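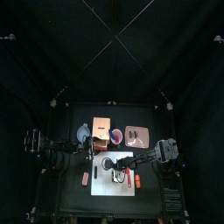 2. Demonstrations by remote control

Progress report to Grunda, 2 September 2024
Prepared by Inese Ots, project Cillura

In this period we recorded 300 demonstrations with the two arms, all made by remote control. After review we kept 257 of them. The rest had a long pause in the middle or the operator took the wrong object first, and we will not use them for training.

The tasks are done among ordinary household things: a wooden box with a drawer, a watering can, a cup, a tray, a white board with small items on it. We keep the table rather full on purpose, as you asked in your last comments.

Rasa Rätsep and Priit Org are the main operators. The drawer was the most difficult task for both of them. A new operator needs more than 172 minutes of practice before the recordings are good enough — this is longer than we planned in the application.

Still open:
- Thin objects lying flat, such as a marker, are slow to pick up. Priit is testing a lower speed for the last part of the movement.
- The written guide for operators is half finished. Liis Avotiņš will send it to you in December.

The budget for operator hours is within the plan. We ask for no changes.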